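Section 4. Setting Up and Running the Drawer Station

If you have made it through the first three sections, you have grippers that open and close, cables that reach, and (we hope!) a little patience left over. The drawer station is where most new members spend their first month with us, so we've tried to write down everything we usually end up saying out loud.

You will need the white table sheet, the parts organizer with the yellow frame and clear drawers, and the pair of hand-held grippers from the Enitz shelf. Leave your part in your pocket for now. It's much easier to learn the reach with nothing in the drawers.
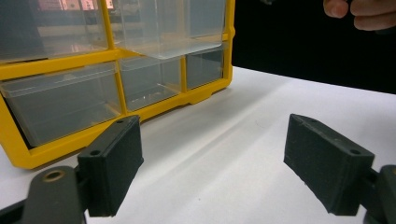 Prerkent Student Robotics Club / Handling Team
Set-up guide, revised 12/30/20

4.1 Placing the organizer

1. Lay the sheet flat and smooth it from the middle out toward the corners. A wrinkle under a gripper pad feels exactly like a stuck finger, and you'll waste half an evening looking for the wrong problem.
2. Set the organizer toward the back of the sheet with the drawers facing you. Leave yourself plenty of open white space in front.
3. Push every drawer home, then pull each one out a little by hand and push it back. You are feeling for one that drags.
4. Start a new session in Clerkis and type in your name and the name of the task. Please use the long name, even though it's a pain.

NOTE: Clerkis closes a session after 700 seconds. Save before you stop to chat!

4.2 Holding the grippers

5. Take one gripper in each hand, with the metal plate on top, and let your elbows drop. People tend to lift their shoulders when they concentrate, and ten minutes later they wonder why their necks hurt.
6. Bring both grippers in over the sheet and hold them there for a slow breath before you begin. The software likes a calm start and so, frankly, do we.

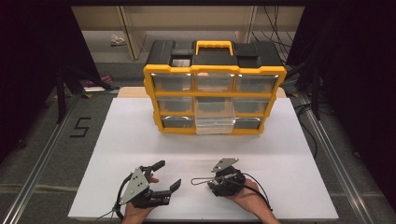

7. Decide now which hand is going to work the drawer and which is going to steady things, and stick with that for the whole session. Switching in the middle is allowed in the February contest, but it makes the recordings very hard to compare, and the whole reason we keep them is so that you can look back and see how much smoother you've become.

CAUTION: Check that your cables have slack before you reach forward. If you feel a tug, stop and back up the way you came. Don't twist out of it.

4.3 Opening a drawer and working with a part

8. Come at the drawer straight on, with the fingers open wider than you think you need.
9. Close gently on the front lip and draw it toward you in one easy motion. If it catches, let go and try again, and don't feel bad about it, we all do this.
10. Stop while the back of the drawer is still held in its slot. A drawer that comes all the way out ends the run.
11. Place the part near the front of the drawer, where you can get at it again.
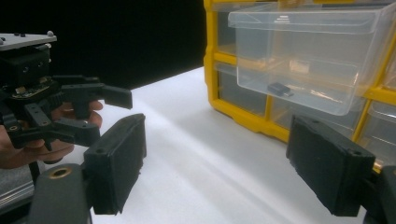
Reshma Ndlovu would add that step 11 matters less than people think, and that she'd much sooner see a beginner drop the part at the back and learn to fish it out than spend a whole session fussing over the front lip. We've left the step as it is, but if you feel like practicing her way on a free evening, please do.

12. Push the drawer shut with closed fingers, using the flat of the pads. Keep the pressure low and centered.
13. Move both grippers back over open table before you end the session.

4.4 Between runs

Look over the finger pads, and if a screw has worked itself up, snug it down by hand with the small Görtz driver. Snug is plenty.
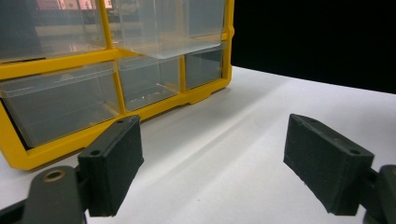

Then bring the fingers back to their open position and do one dry approach toward the lower drawers without touching anything. It takes hardly any time, and it tells you whether the pads still line up the way they did when you started.

NOTE: A full practice set is 105 runs. You don't have to do them all in one day, and we would really prefer that you didn't. Write your total on the sheet by the door, and bring any odd behavior to Marlene Buschmann, along with the session name, so that she can find the recording.

Section 5 covers packing up and charging.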